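Menus, Toasters and Trays: The Vallejo Table Finds

Florante Sison has been collecting takeout menus for years (118 of them at last count!) and we finally got to spread a few out on 11th September. What a treat – the tiny food photos, the big lettering, the folds from people reading them over and over. We ended up pulling out kitchen things to go with them, and I could have stayed all day. The older menus get their own page in November, so do come back for those.

My favorite group of the day has a bit of everything, and I love the color of that toaster!
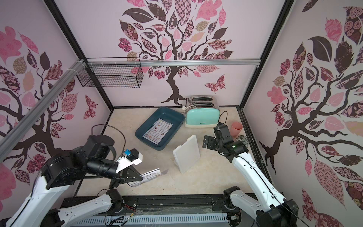
Dim Sum Inn menu in the teal tray, with the mint-green toaster beside it and a pink cup in the back corner.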